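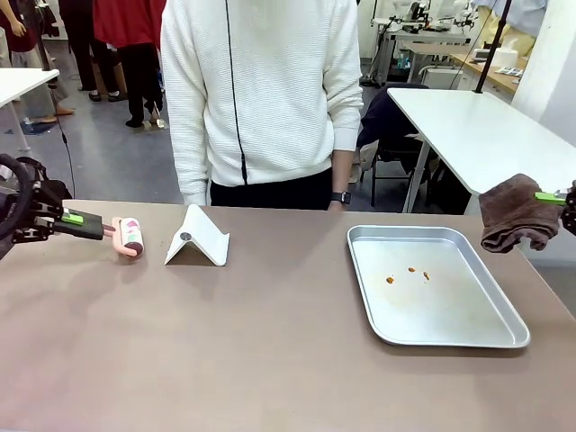

Amside, Apr 19, 2024

Professor Kylie Rakena has spent most of her working life on a question that sounds simple: when two firms wish to merge, how can anyone say in advance what will happen to prices? She holds the chair in Competition Economics at the Vargate School of Business, directs its Centre for Markets and Regulation, and has given expert evidence in nine contested merger cases, for authorities as well as for the companies before them.

She spoke to the School at the end of the spring term, shortly before taking up a period of research leave.

Professor Rakena came to the subject by way of freight. Her doctoral thesis dealt with haulage rates between small ports, and she recalls that the available records were kept in ledgers which no two offices filled in alike. "I learned to distrust a clean table of figures," she says. "Somebody has always made a decision about what to leave out, and it is worth knowing who it was and what they were paid to do."

That habit has stayed with her. In her teaching she asks students to write to the people who gathered the data before they run a single regression. Some object that this takes too long. "It does take a long time," she says. "So does being cross-examined on a number you cannot explain."

Her recent work concerns local markets, where the usual national measures of concentration say very little. With her colleague Dr Nicanor Contreras she has assembled a set of 172 mergers between regional suppliers of building materials, veterinary services and heating fuel. Most of them fell below the size at which notice to an authority would be required. The study compares prices before and after each merger with those in similar towns where ownership did not change.

The findings are mixed, and she is careful in stating them. In the heating fuel cases, prices rose where the merged firm's nearest remaining rival was more than an hour's drive away, and otherwise moved very little. In veterinary services the pattern was less clear. "We see higher charges for routine work in some towns and lower charges in others," she says. "I would not want anyone to build a policy on the average of the two."

Asked whether the threshold for notice ought therefore to be lowered, she declines to give a general answer. A lower threshold would catch more harmful mergers, she says, but it would also place a burden on a large number of small sales, many of them by owners who are retiring and have only one likely buyer. She would prefer to see authorities given a power to call in smaller cases for up to six months after completion. Dr Contreras, she adds, disagrees with her on this point and has said so in print.

Professor Rakena is often asked about her work as an expert witness, and she speaks of it with some reserve. She will not discuss individual cases. She does say that the duty of the expert is owed to the tribunal, whoever pays the fee, and that this is easier to recite than to carry out. "Nobody instructs you to change your opinion," she says. "What happens is that you are asked a narrower question, and then one narrower still. You have to notice when the question has become so small that the answer misleads."

She has on two occasions withdrawn from a case before giving evidence. In both, she says, the parting was civil.

The Centre itself has grown under her direction. It now supports four doctoral students, among them Nikau Fairweather, whose research looks at bidding for rural bus contracts, and it holds a yearly workshop for economists in public service. The next will take place in October and will be organised by Dr Reynaldo Lacson, who will also act as Director during her leave.

The leave will be given over to a book, under contract with Ellery, on the use of economic evidence in court. She describes it as a book for lawyers who dislike algebra and economists who dislike lawyers. One chapter is to be written jointly with Darcy Rutherford, a retired tribunal member -- "the only person," she says, "who has ever made me concede a point twice in one morning."

She expects to return to teaching in the following academic year, and has asked to keep the first-year course in applied price theory. It meets early, and in the coldest room in the building. "I have written to the Dean about the heating," she says. "I am told that it is under review."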